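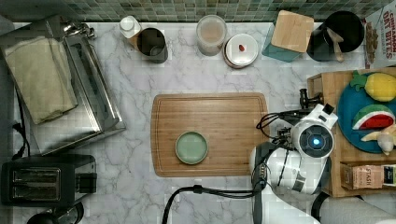 Nitar Bamboo Board with Juice Groove

The Nitar is the board we leave out all day. It's big enough for a loaf, a bowl and whatever you are slicing next to it, and it has a groove running right around the border, so the juice from a ripe tomato has somewhere to go before it reaches the counter. We have stocked it at Flomia for three years and it is still the first thing I reach for when someone asks what to buy for a new kitchen.

Price: $68
Material: bamboo, light natural finish
Shape: rectangular, rounded corners, routed groove on all sides
Care: hand wash, dry upright, oil when it looks thirsty
Made for us by: Charpentier

What we like about it

The groove is shallow, and that was a choice. Deep ones hold more liquid but they are a pain to clean, and crumbs pack into the bottom and stay there. With this one you run a cloth around the border once and you're done. If you carve a lot of big roasts you may want something deeper, and we'd rather tell you that now than have you send it back! For fruit, bread, cheese, herbs and a weeknight chicken it does the job beautifully.

Rounded corners sound like a small thing until you have caught your hip on a square one hanging over the edge of a counter. They also hold up better in the sink, where corners tend to take the knocks.

Then there's the color. Bamboo this light looks warm on white marble, and it gets along with green better than any other wood I've tried (I have tried a lot of them, and I have the cupboard to prove it). A sage bowl at one end for scraps or chopped parsley, the knife at the other, and you have a proper work station in a small space.

Setting it up on a busy counter

Most of us don't have a bare counter. There's a mug, there's cereal, there's a crock with a wooden spoon in it, and the board has to fit in among all that. Our advice is to push the tall things to the back, keep the board in front, and give it the best stretch of counter you have.

Turning it on the diagonal is worth trying too. It feels odd the first time, but your elbow gets more room, and on a shallow counter you can slide the chopped pile toward a corner and tip it straight into the pot.

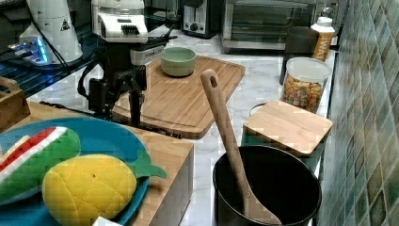 If you cook next to a toaster or a toaster oven, leave a gap between the hot side and the bamboo. It won't mind a warm kitchen, but steady dry heat on one edge can make any board bow over time. The same goes for hot pans: please use a trivet.

Containers with flat wooden lids are a lovely match for it, by the way. Our Fludholm range comes in greens and teals with a square light wood lid, and I like the way the grain on the lid picks up the grain on the board. They hold tea, sugar, dog biscuits, anything dry.

Looking after it

Wipe it down or wash it in warm soapy water soon after you use it, both sides, even if you only cut on one. Stand it on its long edge to dry. Don't soak it and don't put it in the dishwasher.

Oil it before first use with food-safe mineral oil, 2 thin coats, and leave it for 12 hours between them. After that, go by eye. When the surface looks pale and chalky, it wants oil. For onion smells, rub it with half a lemon and coarse salt, rinse, and dry it well.

Fine knife marks will show up in the first few weeks. I think they suit it, but a light sanding along the grain followed by a fresh coat of oil will take most of them back.

Questions we get

Can I use both sides? Yes. The back is flat, with no groove, so it's handy for rolling out dough. Some people keep it for bread only.

Does it slide? On polished stone it can. A damp dish towel folded underneath holds it still.

Is there a smaller one? Coming in September, same bamboo, same groove.

Can you engrave it? We can, on the back only. Add your text at checkout and allow 3 extra working days.

Written by Anoma Nanayakkara for Flomia
Page updated May 13, 2019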